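Kurngate Pickle Works Open Day

I signed up for the Kurngate open day in May on the promise of free relish. Kayode Babalola met us at the door, handed out hairnets and told us lunch would be served "in stages." The first stage was a cracker. 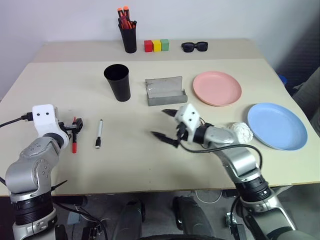
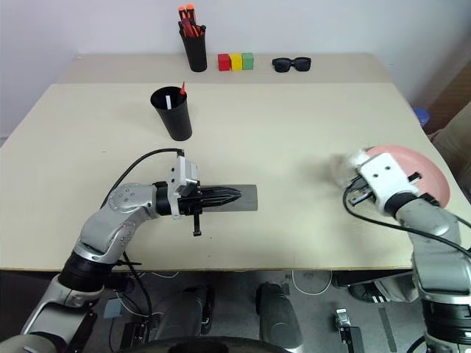
The tour proper began in the brining room, where 65 barrels of cucumbers sit in salt water and dill and smell exactly the way you'd hope. Kayode let us taste from three of them. The youngest was crunchy and a bit rude. The oldest was so sour that a man behind me said a word I won't print, then asked for another slice.

Next came the relish line. Chiamaka Tamuno runs the kettles, and she has strong views on mustard seed - toast it dry, stop when it pops, don't wander off to check your phone. She cooks hers with chopped onion, cider vinegar and a spoonful of brown sugar until a wooden spoon leaves a track on the bottom of the pan. I asked how long that takes. "Until it does," she said, and went back to stirring.

The gift shop has 81 kinds of jar, including a pickled beet ketchup that I bought out of curiosity and have since put on eggs, a turkey burger and, late one evening, a plain slice of bread. The hot pepper relish is better value. The pickle fudge is pickle fudge.

Parking costs two dollars and the machine only takes coins. Wear shoes you don't love, as the brining room floor gets splashed. The free relish came in a paper cup the size of a thimble, and I went around twice.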